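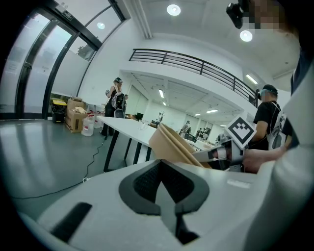
Home / Papers / Robot Learning / Full text

3. Collecting the Demonstrations

3.1 Site and equipment

All demonstrations used in this paper were recorded in the ground floor hall at Skutivholm during November. Several operators worked in the hall at the same time, each with a pair of hand-held grippers. We did not divide the room into booths. Earlier recordings made at Innes had used curtained stations, and policies trained on them did poorly once people were moving behind the table.

Each gripper carries its own camera, mounted behind the fingers, and a white cube with printed markers on its faces. A second view comes from a camera worn on the operator's head. The marker cubes are used to recover the position of one gripper relative to the other when both are in view of the head camera. When a cube is hidden for a short time, the position is filled in from the gripper's own motion estimate. Recordings in which either cube was lost for longer than that were dropped at the checking stage (Section 3.4).

3.2 Tasks

The task list covers light tableware and food containers: bowls, cups, trays and small glass pieces. An operator picks up an object, passes it from one hand to the other if the task calls for it, and sets it down at a new place on the table. We kept the instructions short. Operators were told the start and end state and were left to choose the grasp. This gave us more variety in approach angle than our first trial, where the grasp was written into the instructions and most operators copied the training video.

Tray tasks need both hands and are the slowest in the set. A shallow tray has little for the fingers to close on, so one gripper usually works at the rim while the other waits or steadies the far side. Figure 4 was recorded by the head camera during a tray task, with one gripper lowered into the front edge of the tray and the other held clear of it. Glass objects were left on the table in many of the tray recordings as items to avoid. They are hard to make out against a white top, and we wanted the set to include them.
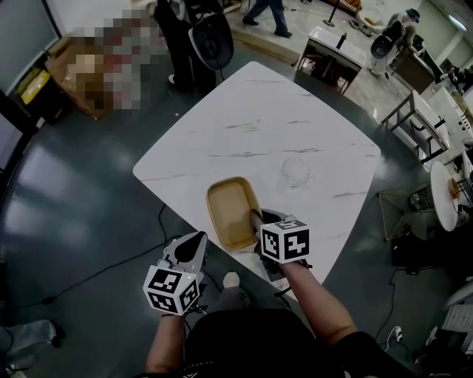 Figure 4. Two-handed tray task, head camera view. A clear glass object lies to the right of the tray.

3.3 Session procedure

A session lasted 40 minutes and was followed by a break. At the start of each session the operator opened and closed both grippers fully, then held the two cubes in front of the head camera for a few seconds. These movements are used to line up the video streams and to set the zero point of the finger width.

Operators moved to a different table between sessions. We changed the table and the object set together, which made scheduling easier but means the two cannot be fully separated in the results.

3.4 Checking and final set

We collected 931 demonstrations from 41 operators. Every recording was replayed once at double speed by a person who had not made it. Failed grasps were kept if the operator recovered and finished the task. We held back 300 demonstrations for testing, chosen so that no operator appears in both parts. The rest were used for training the Ernis policy described in Section 4.

Filed under: Manipulation, Datasets, Learning from Demonstration

Related papers
Cutden: Aligning Wrist and Head Video Without a Shared Clock
Recovering Finger Width from Gripper Video
Cluttered Backgrounds in Two-Handed Imitation Learning
Grasping Clear Objects on Light Surfaces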